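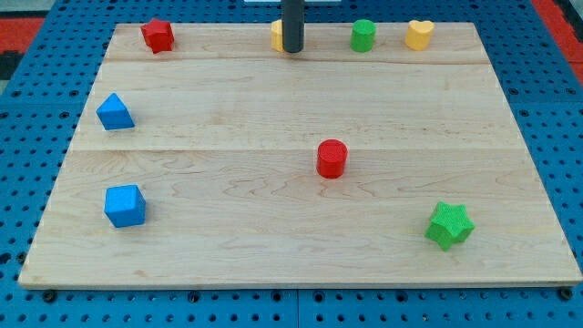 A reader from Skevirham wrote to us that he changed fingers on his small arm three times in one evening and still could not say which pair was better, and asked if there is some simple way to compare them.

Yes, there is. Keep the board, the blocks and the program the same, and change only the gripper. Bolt the board down.

I use blocks of different shapes. A cube is easy for all grippers. Cylinders are good for checking centering, and a star or a heart shows quickly if the fingers are too hard.

Make 30 picks with each gripper and write every miss in a notebook, also the small ones. With the Zever fingers I had 2 misses, with the Drakix more, mostly on the star.

Wipe the finger pads with a damp cloth before each round and let them dry. Do the camera calibration again if you moved the lamp.

Updated 27 Jun 2024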